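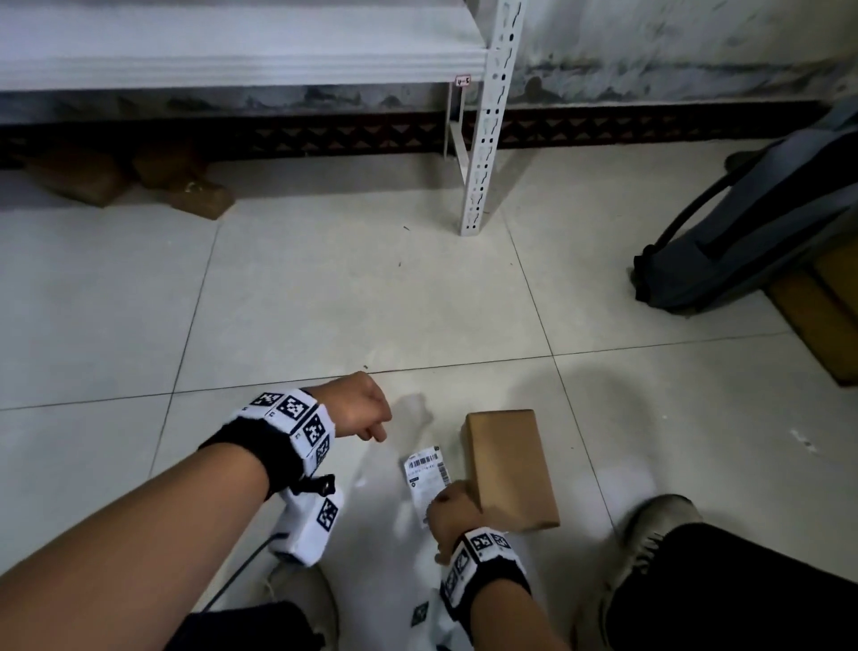 Do I have to remove the old shipping label before I reuse a box?
In this course, take it off or cover it completely. An old barcode can be scanned by mistake, and the parcel may be sent back to the first address.

Shipping and Receiving Basics
Handout 2: Labels on Small Cartons
Instructor: Tegan Ngata
Revised 10/5/22

This handout goes with the practice session on reused cartons. Read it before you come. The reading from the Giltum packing guide is optional.

Taking a label off

Set the box flat with the label facing up. The floor is fine for small cartons if the benches are full. Start at a corner and lift it with your thumb and finger. Keep your other hand on the label so the sheet doesn't tear across. Pull low and slow, almost parallel to the cardboard.
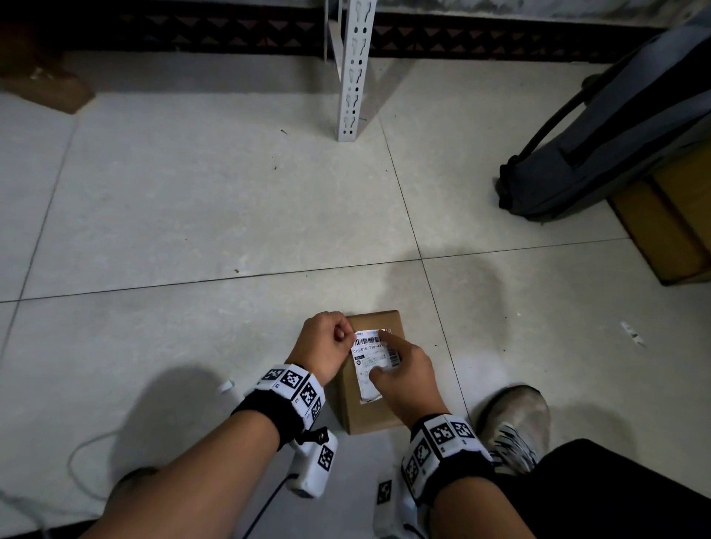
If the corner won't lift, try a different one before you reach for a blade. Blades cut into the top layer of the board, and a carton with a cut face is marked down one grade on the Adton sheet. Paper labels often come away in pieces. Pick up the scraps as you go, as they stick to shoes and to the bottoms of other boxes.

Once the label is off, fold it in on itself with the sticky side inside. Names and addresses go in the shredding bin, never in open trash.

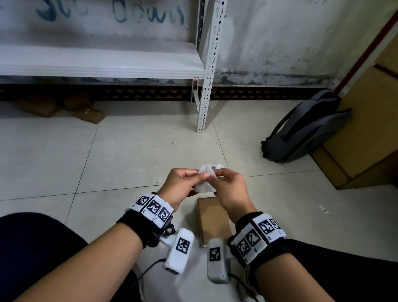 Fig. 3. Folding over the crumpled white paper, with a small carton on the floor below.

Putting a label on

Use the largest face. The barcode has to lie flat and can't run over an edge or across a seam. Peel back one end of the backing, line up that end, then smooth toward the other end with your fingertips. Don't put tape over the barcode. Shiny tape throws off the Fukuda scanners in room 12.

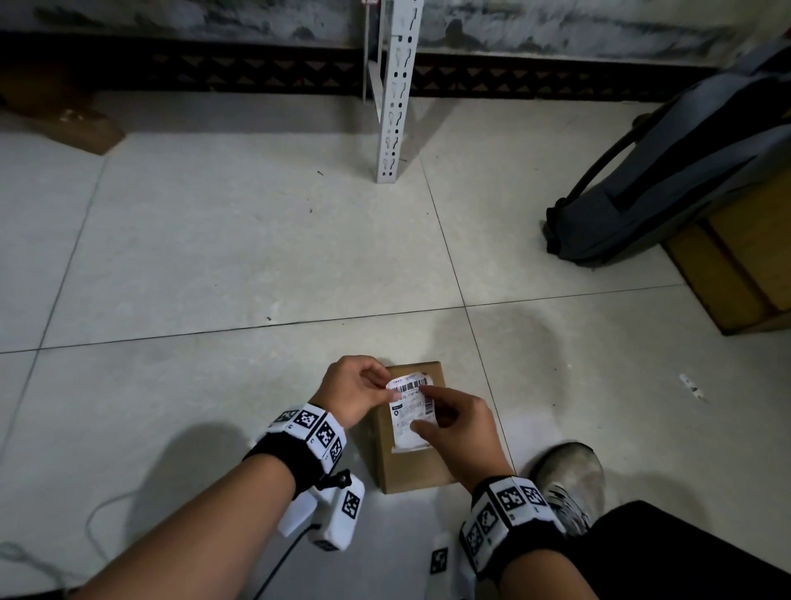 Small cartons give you very little room, so check the position before you press down. A label that goes on crooked but flat will still scan and should be left alone. One with a crease through the bars has to be replaced.

For the practical, each student gets 15 minutes and two cartons. It is worth 20 points. Bring your Fliveck workbook, and write the carton grade on page 12 before you leave.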